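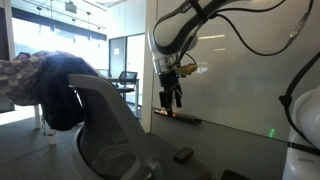

Page last changed: May 9, 2022

Vurnolus is the whiteboard-tidying policy we train on the Gitwood two-arm cell. The reference set holds 300 demonstrations; 295 passed review and are in the download.

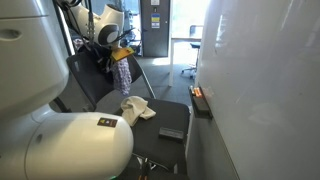
Training takes around 2,000 steps per task, and there are 6 tasks — erasers, markers and cloths are the main objects. The Pietrzak gripper driver is required. Fludwood mounts work with the same files, but recalibrate the wrist first.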